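Varma revê manutenção das pinças manuais e passa a trocar as almofadas dos dedos a cada 2.000 ciclos

A oficina da Varma alterou em dezembro o plano de manutenção das pinças manuais de dois dedos que usa na recolha de demonstrações para a célula de manipulação Plison. A revisão, em vigor desde 8 de dezembro de 2024, fixa em 2.000 ciclos de abertura e fecho o limite de utilização das faces de contacto e introduz uma verificação do paralelismo dos dedos no início de cada turno.

Até agora, a substituição era feita por inspeção visual. Segundo a nota técnica assinada por Ginette Gosselin, responsável pela manutenção, o critério deixava passar faces com desgaste desigual, que fechavam primeiro pela aresta superior e faziam rodar as peças cilíndricas. Em abril, a empresa tinha registado 202 demonstrações rejeitadas por escorregamento da peça.

O procedimento começa com a pinça totalmente aberta sobre uma mesa livre de poeiras. O técnico confirma que nenhum dos dedos roda em torno do suporte, verifica o assento dos parafusos no bordo superior e só depois fecha o mecanismo contra um calibre de 35 mm. Uma folga visível entre a face e o calibre obriga a desmontar o dedo e a limpar o encaixe.

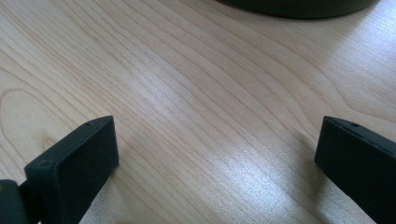 Os dois dedos da pinça, afastados sobre o tampo de madeira clara. Junto ao bordo superior distinguem-se os pequenos furos de parafuso.

As faces novas são fornecidas pela Bolix e montadas aos pares. A nota proíbe a combinação de uma face usada com uma nova, mesmo que a primeira esteja abaixo do limite de ciclos. O aperto é feito de forma alternada entre os dois parafusos de cada dedo, sem fixador de roscas, e repetido após as primeiras aberturas.

O novo plano trata também da iluminação do posto. Os reflexos em tampos envernizados prejudicavam a leitura da posição dos dedos pela câmara, e Dennis Ogola, técnico de visão, recomenda baixar a exposição antes de mexer na calibração. «Houve pinças enviadas para reparação com a mecânica em ordem. O erro estava na imagem», refere.

A contagem de ciclos é retirada do registo do codificador e lançada na ficha da pinça no fim do turno. As unidades que atinjam o limite são retiradas do posto e seguem para a bancada de Charoen Srisuk, onde a troca do par e o novo ajuste do zero demoram 35 minutos.

A Varma vai aplicar o mesmo plano às pinças do posto de Nanier, depois de adaptar o calibre ao suporte mais estreito usado nessas unidades.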